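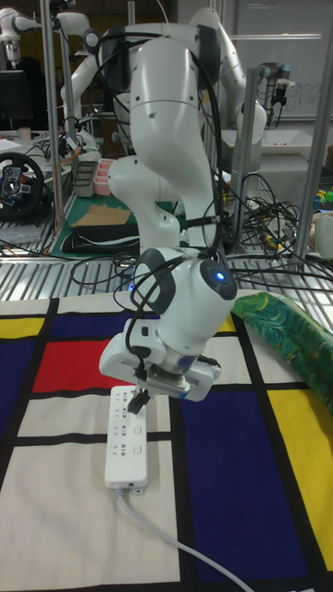

Fig. 3. Plug at the top socket of a white power strip.

3. Powering up your Kastik sewing table

Nearly there! The table is built, the machine is sitting in its well, and all that stands between you and your first seam is a bit of cable work. Take your time over this part. A tidy set of leads makes the table so much nicer to use, especially once you start wrestling a quilt across it.

You will need:
The mains lead and foot pedal from your sewing machine
The lamp lead (bag C)
2 cable clips and the cloth sleeve (bag D)
A power strip with at least 3 sockets (not supplied)

Before you start
Switch the machine and the lamp off at their own switches. Leave the power strip unplugged from the wall until step 7.

1. Lift the rear flap and fold it back until it clicks. There's a wide slot underneath, big enough for a moulded plug to pass through sideways.

2. Feed the machine lead down through the slot from above. Leave 50 cm of slack on the table side so that the lift can travel all the way up and down.

3. Do the same with the lamp lead, using the narrow notch at the left. If you bought the Parel lamp arm, run its lead inside the arm first (see section 5).

4. Wrap both leads in the cloth sleeve and press the sleeve shut. It looks lovely and neat, and it keeps thread ends from winding themselves round everything.

5. Fix the sleeve to the back leg with the 2 clips. The upper clip goes 19 cm below the tabletop, in the hole marked K.

6. Push the machine plug firmly into the first socket of the power strip, then add the lamp. Keep the third socket for your iron only if the strip is rated for it; the rating is printed on the strip or its packaging.

7. Plug the strip into the wall and switch on the lamp, then the machine. Now try the lift, slowly, all the way up and all the way down. Watch the leads as it moves. If either one pulls tight, switch off at the wall and go back to step 2.

CAUTION: Never run a lead across the lift rails. The rails close with enough force to damage a cable.

CAUTION: Do not plug one power strip into another.

Note: The foot pedal lead goes straight down the front of the well and needs no clip. Left-footed sewists, you can route it either way!

Note: For the Kancombe folding model, unplug everything and lower the lift before folding the side wings.

Once the lift runs freely, close the rear flap and wind a bobbin. Section 4 covers setting the table height to suit your chair.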